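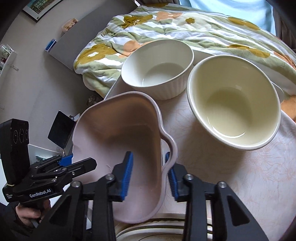 Figure 3. Household containers on a patterned table: a dusty-pink basin, a white bowl with a ribbed exterior and a deep cream-yellow bowl.

4.2 Choosing a worktop from a sample

Most people who buy a kitchen worktop choose it from a piece small enough to post. The worktop itself then arrives, is several hundred times larger, and is expected to look the same. Our second study asked how far buyers in Grasach and Firkard felt that it did.

We wrote to 200 households that had ordered a new worktop through one of two showrooms, Nassar in Grasach and Lornico in Firkard. Each was sent a short form before fitting and another once the kitchen had been in use for a full February, a month chosen for its poor light. Of those who sent back both forms, 60 had picked their surface from a hand sample only and 31 had also seen a full slab. The rest had chosen from a brochure or could not remember, and are left out of what follows.

Buyers who had worked from a hand sample tended to describe the fitted surface as "busier" or "darker" than expected. Veined patterns drew most of these remarks. A vein that crosses a sample once, looking rather elegant, may cross a worktop many times and meet itself at the sink. Plain surfaces fared better, although several respondents now felt that theirs was very plain indeed.

The slab group had fewer complaints about pattern and more about joins. We suspect this is a matter of attention. Having satisfied themselves about the stone, they had time to look at the corners. Both showrooms mark the position of joins on the final drawing, and nearly all respondents had signed that drawing. Few recalled having looked at it.

Lighting was harder to deal with. Each showroom displays its samples under bright ceiling spots, a form of lighting that respondents did not, on the whole, have at home. Nassar lets customers borrow samples overnight. Those who did so generally propped them against the old wall tiles, which were then removed, so the comparison was made with a kitchen that no longer existed by the time it mattered.

Regret, where it was reported, seldom led to action. Asked whether they would choose the same surface again, many of the disappointed said yes, usually with a note about the cost of the first one. We therefore treat the willingness to choose again as a weak measure of liking, and rely in Section 4.3 on the written comments, which were longer than the space provided and often continued overleaf.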